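Hindbridge sets out equipment plan for second humanoid bay

Jun 28, 2026

The Hindbridge test site in Zavville has published its equipment plan for the coming year, covering a second humanoid bay, a change of hand supplier and a larger allowance for spares. Orders for the long-lead items are to be placed in July.

The plan replaces a draft that was withdrawn in the spring after quotations for the main units came in above the sum set aside. The revised version keeps the second bay but drops a proposed overhead gantry. Falls protection in the new bay will use a floor-standing frame, which can be moved between bays and needs no work on the roof structure.

Three-fingered hands remain the standard fitting. The site compared them with a five-fingered type from Hijazi and found the second type better at small fastenings, but slower to repair. A damaged finger on the present hands can be changed on site with ordinary tools, while the Hijazi unit has to go back to the maker as a complete assembly. One pair of the five-fingered hands will be hired for a trial period and no purchase is planned until that ends.

Fingertips and joint covers are listed as consumables for the first time. In earlier years they were bought from the general maintenance budget, which made the running cost of each machine hard to separate from that of the building. The new budget line allows 2,000 for tips, covers and fixings, and any item held in stock for more than a year will be charged back to the bay that ordered it.

Clothing is also given its own line. Machines at Hindbridge work in fabric sleeves and trousers for part of the test schedule, so that contact with furniture and fittings can be studied with cloth in the way. The plan asks for plain black garments in a heavier cloth, with a wider leg opening so that the lower leg covers can be taken off without undressing the machine. Loose cloth near the ankle joints remains a listed hazard, and a check of hems and cuffs is to be added to the start-up sheet.

Household fittings make up the third group of purchases. The existing bay uses freestanding items on movable bases, and the plan continues this method. Fixed plumbing was priced and rejected. A fitting on a base can be turned or swapped between runs, and there is no drain to maintain. The drawback is that a light base may shift under load, and the specification now calls for non-slip pads on the underside of every new base.

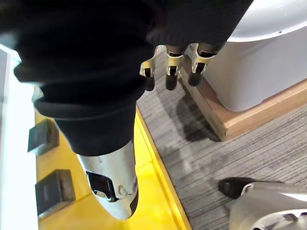 Black sleeve and trousers on a machine at Hindbridge, with a toilet-style fitting on a wooden base behind the hand.

Flooring for the second bay will be carpet tile throughout. Hard flooring was considered for half of the area, but the site already has access to a hard-floored hall and saw little value in paying for the same surface twice. The tiles are to be laid without adhesive at the edges to allow single tiles to be lifted when worn.

Software and scheduling costs are limited to an extension of the Skiller booking system, which is used to assign machines, bays and operators. The extension adds 5 user accounts and a maintenance calendar. Battery charging will be recorded in the same calendar, replacing the paper sheets kept at each charging point.

The spares list attached to the plan runs to 89 lines. It gives the part, the supplier, the expected delivery time and the lowest stock level before a new order is raised. Leg covers have the longest delivery time on the list and will be ordered first - the site has had machines standing idle while waiting for them.

Suppliers wishing to quote for bases, flooring or garments can request the specification from the Hindbridge purchasing office. Quotations for the main units are closed.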